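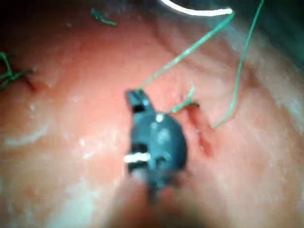

Why does a cricket ball swing in the air?

Mostly it comes down to the seam and the shine. One side of the ball is kept smooth, the other is left to get rough, and when the seam is held at a slight angle the air moves differently past each side and nudges the ball off its line.

Khadija Ezzat can give you the short version of that in a breath, and then, if you have an afternoon free, the long version with an orange and a piece of string. She learned to bowl at Ranemdale, on a ground that slopes so badly toward the river end that visiting captains have been known to walk it twice before the toss. She was a batter then, and by her own account a nervous one, and she only picked up the new ball when the regular opener missed a bus.

"I got four wickets and I had no idea how," she told me, laughing, over a very large pot of tea. "I went home and tried to do it again against the garage door. It took me most of a year!"

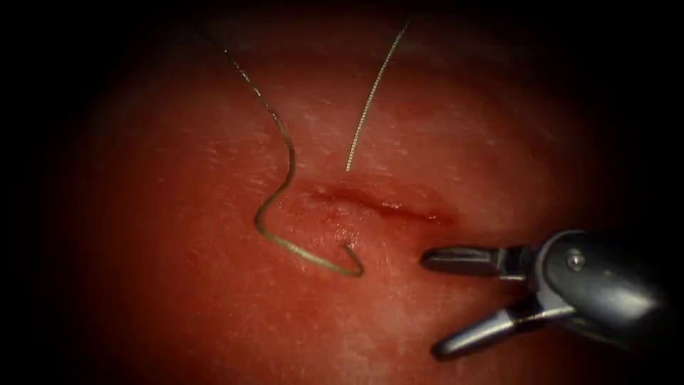

That year was spent under the eye of Ginette Bouvier, who coaches the seamers and who has opinions about wrists that could fill a small library. Bouvier had her bowl from a standing start, no run-up at all, 200 balls a week through November, with the seam painted white so they could both see whether it was wobbling. It wobbled a good deal. Khadija remembers those sessions as cold and rather lonely, although Kyrylo Tymoshchuk, the club's wicketkeeper, came along to most of them and stood there in two sweaters, shouting encouragement and dropping quite a few.

By spring the ball was leaving her hand upright and bending late, and on May 12, 2021, in a midweek match against Mestovance, it all came together under a low gray sky. Mestovance needed 118 to win and looked comfortable for half an hour. Then Khadija came back for her second spell from the river end, and the middle order (sensible players, every one of them) started playing at balls that had already gone somewhere else. 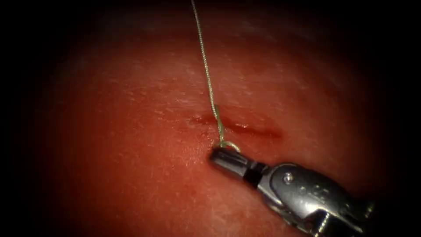
Tissue around the wound, seen close up.

Josiane Leclerc batted through most of that spell for Mestovance, and she still talks about it with a kind of fond exasperation. She decided early on to stand well outside her crease and meet the ball before it could bend, a fine plan until Kyrylo moved up to the stumps. She was out two balls later and says she clapped on her way off, or at least meant to.

The season brought Khadija some 260 overs, more than she had bowled in all her earlier summers together, and she would happily have taken more.

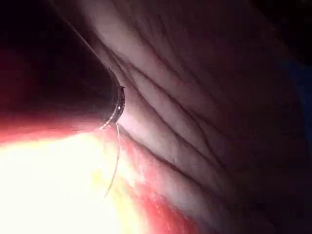

How can a young bowler start learning to swing the ball?

Start slowly, with a few steps and an upright seam, and watch how it travels before worrying about pace. Bouvier likes her beginners to bowl to a keeper with no batter in the way until the seam stays steady for a whole over.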